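Rondonuwu Small Fabrics – README

Version 10, last edited 2019-04-07

Hi! This is the readme for Rondonuwu, my collection of small fabric things being handled, folded, rolled and put down again on a table. It started as a single folder of dish towels and got away from me a bit. If you only want the file layout, skip down to What's in the folders. If you want to know why item 22 has three different labels, keep reading, I do get to it.

Everything was recorded in the Harkanlow room, the one with the red brick wall. You'll get to know that wall pretty well.
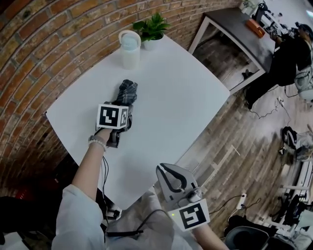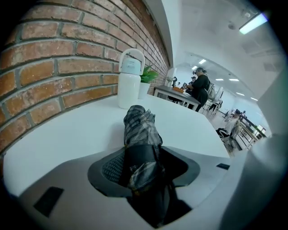

What's in it

There are 1771 clips of 39 fabric items. By items I mean anything soft and small enough to handle comfortably on one tabletop: napkins, dish towels, scarves, drawstring bags, a couple of pillow covers, and a few things that came out of the remnant bin at a fabric store and were never anything in particular. I gave every item a number and a short plain name ("green napkin, hemmed"), and the number is what you should use when you join tables. The names have changed more than once and will probably change again.

Most clips are short. Somebody picks up the item, does one thing with it, and lets go. I didn't ask for neat results. Some folds are lovely and some are a lump, and both kinds are in here on purpose. If you're after crisp store-display folding, try the Dromix set, where everything was ironed first (I don't own an iron, so there you go).

The plaid one

The gray and black plaid piece gets its own section because I get asked about it more than anything else. A plaid piece like it shows up in both pictures. The pattern is great for seeing how the cloth has turned, and terrible for seeing where one layer stops and the next one starts. When it's crumpled, the lines go every which way and I honestly had to play some clips over and over to decide what to call the shape.

So for plaid, please don't trust the layer count column. I filled it in anyway – I like a full column – but treat it as my best guess. The shape column is fine.

What's in the folders

clips – one folder per item, numbered 01 to 39
labels – one table per item, plain text, tabs between columns
stills – 700 single pictures, chosen by me and not balanced in any way
notes – my session notes, typos and all
old – earlier label files, kept so that old scripts don't break

The stills were picked because something in them caught my eye while I was labeling. That makes them nice to look at and bad for statistics. If you need a fair sample, draw your own from clips.

The labels

I did all the labeling in Castovis, one item at a time, start to finish. Each clip gets a shape at the start and a shape at the end, taken from this list:

flat – lying open, small wrinkles allowed
half – one clear fold
packet – two or more folds with edges you can find
roll – rolled or gathered into a long shape, tight or not
bunch – crumpled, no order to it
hanging – lifted clear of the table
other – see the note for that clip

Roll and bunch are the two I argued with myself about the most. My rule in the end was that if I could point to a long direction, it's a roll, even if it's a sad one. Before version 8 the rule was stricter, so if you compare against the tables in old you'll see a whole pile of bunches turn into rolls. Nothing happened to the clips, only to my opinion.

There's also a column called touched, which is yes when the item is being held and no when it's resting by itself. A piece that's pressed down against the table while still being held counts as yes.

About the table

I like a plain white top for this and I'd pick it again. Dark cloth shows up beautifully. White cloth doesn't, and items 05, 06 and 31 suffer for it. I thought about putting a colored sheet down for those three, then decided I'd rather have every item on the same surface and live with it.

I also left the far side of the table lived-in. There's a little potted plant over by the bricks, and usually something to drink out of standing next to it – a cup with a handle in the first picture, a white bottle with a minty lid in the second. I didn't label any of that! I left it unlabeled in every version and have no plans to go back. If your work needs a clean background you'll have to crop or mask, and the far edge of the table is a sensible place to start.

The bricks do funny things to color. Rust and orange fabrics can blend right into them when they're lifted high, so check the hanging clips for items 12 and 17 before you rely on an outline.

Known problems

Item 22 is a scarf in some tables, a wrap in others, and a "long thing" in my notes. Same item. Use the number.

Items 08 and 09 are two napkins from one set, and I'm pretty sure I swapped them at some point during the June sessions. I can't tell them apart anymore. Merge them if it matters to you.

Some items got softer as the sessions went on. Cotton does that when it's handled all day, and the later clips of the dish towels slump more than the early ones. The clip numbers run in recording order inside each folder, so you can at least look at it as a trend.

A few notes say "redo" with no redo anywhere. I ran out of afternoon.

Start shape is missing in some clips where the cloth was already moving when the recording began. I left those cells blank, so please don't read blank as flat.

Things people have used it for

Sorting shapes, mainly. Also practice material for labeling classes, where the plaid piece apparently causes real fights, and one knitting group that wanted pictures of how different weaves crease. I loved that one. If you do something odd with it, write and tell me, I keep a list.

Please don't use it to rank fabric brands or to say how long any task ought to take. The pace is all over the place and I never timed anyone.

Next version

I want to add thicker items (a bath mat is waiting) and fix the layer counts on the plain-colored towels. I also want a proper fringe label. Right now fringe goes under other, and item 34 is nearly all fringe, so its table is mostly the word other going down the page.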